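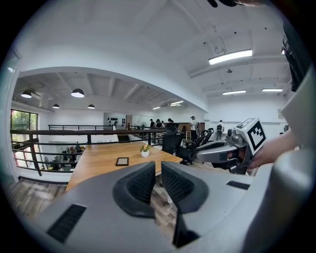
How to Tidy a Shared Table Without Making It Feel Bare

Start by carrying off whatever belongs at somebody's desk, mugs and chargers included, and then wipe the top along the grain with a damp cloth (well wrung out, please!).

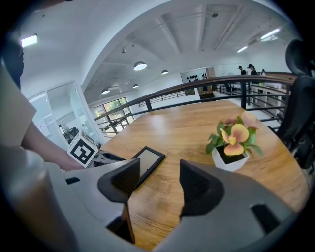
Flowers come next, and I do like to fuss over them a little. Turn the pot until its best side faces the chairs. A square white one like ours looks settled almost anywhere, and if a bloom is hanging down over the front, as one is here, you can pinch it off or leave it be. Ankit Pandey always leaves his. Push the chairs in last of all.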